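Skundico puts its hand-held grippers on a fixed care routine

Thursday, April 25, 2024

Skundico, the small automation company in Alemneh, has changed the way it looks after its hand-held grippers. From this month every pair is checked and adjusted before it goes out to a work session, and again when it comes back. Until now the pairs were repaired when somebody complained.

The grippers are held in the hands like tools. A person does an ordinary task with them, for example wiping a surface, and the movement is recorded. Later the recording is used to teach a robot arm the same task. White cubes with a black-and-white printed pattern are mounted on the grippers, and from these the software calculates where each gripper is in the room. If a cube has moved on its base even a little, the recording still looks normal to the eye, but the arm which learns from it will reach to the wrong place.

This has happened more than once at Skundico. In September the company had to throw away 105 recordings of a cleaning task, all made with the same pair. The screw under one cube was loose, and the fault was found only when the robot arm tried the task and pushed its cloth into the air beside the cabinet door. The team first searched for the mistake in the software, and this search cost more time than the recordings.

The new routine has been written together with Jurnell, a workshop in the same street which makes the curved fingers and replaces them when they are worn. It fits on one printed sheet. The person who will use the pair does the work, and a second person signs.

The first part is the cubes. Each one is held with two fingers and turned gently in both directions. If it gives, the screw is tightened and the position of the cube is measured again with a simple metal jig. A cube with a scratched or dirty print is not cleaned with alcohol any more, as this made the black areas shiny on some older prints. It is wiped with a dry cloth, and if the mark does not go away the print is replaced.

Then come the fingers. They are closed completely and opened completely, slowly, and the user looks if both sides travel the same distance. Small cracks usually begin at the inside of the curve, where the finger bends most. Jurnell asks that cracked fingers are sent back and not glued – glue makes the curve stiff at one point, and the grip becomes different from the other hand.

The cables and straps are the third part, and according to Skundico the one which was most often forgotten. A cable which hangs free can pull on the handle when the arm is stretched. It must be coiled and fixed so that the wrist can turn without resistance. Straps are to be tightened with the hand in the working position, and not with the gripper lying on the table.

The last part of the check is a short trial on a real object. The user takes a cloth in the fingers, presses it on a flat front and moves it along the lower edge, where the hand has to bend down and the cubes are easily hidden from the camera. The other gripper stays open and is held where its cube can also be seen. The trial takes two minutes for each hand, and it is repeated with the hands changed.
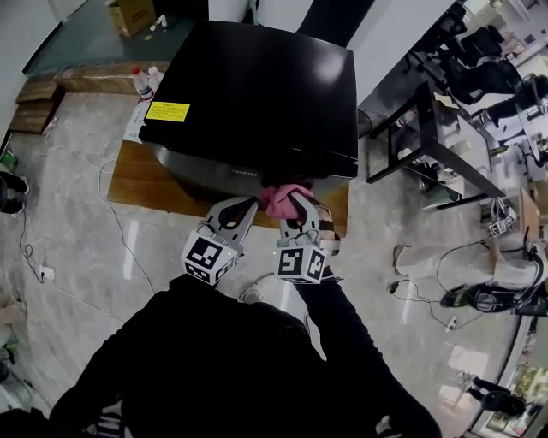 Cloth trial on the front of a black appliance, with the second gripper held open.

After the trial the software, which the company calls Orex, shows for how much of the time each cube was seen. When one cube is lost too often, the user first looks at the room and only then at the gripper. A glossy top can throw light into the camera, and a lamp moved by a small distance is sometimes the whole repair. Skundico admits that in the past some good prints were changed for nothing because of such reflections.

The complete check takes eight minutes when nothing is wrong. In the first weeks it needed much more, mainly because the jig was kept in another room. There are now two jigs, and each stays with the tools of its own work place. The pairs also have paper labels with the date of the last adjustment, and a pair without a label may not be used for recording, even for a short test.

Not all users were happy at the start. Some of them found that the second signature is too much for such a small device, and on busy mornings there was a line in front of the jigs. The company has kept the signature, but it has moved the check of the fingers to the end of the day, when the pair comes back. In the morning only the cubes, the cables and the cloth trial remain.

The company says that over half of the faults found so far were at the cubes, and most of the others at the cables. Broken fingers were rare. Jurnell is preparing a new base in which the cube is held by a pin together with the screw – so it can be taken off for a new print and put back in exactly the same position. The first bases will be tried in Alemneh on one pair only, next to an unchanged pair, so that the recordings of both can be compared.

The check sheet will be offered to other workshops which use the same type of gripper. It can be asked for at the front desk of Skundico, in paper form. A version for download will follow when the drawings of the jig are finished.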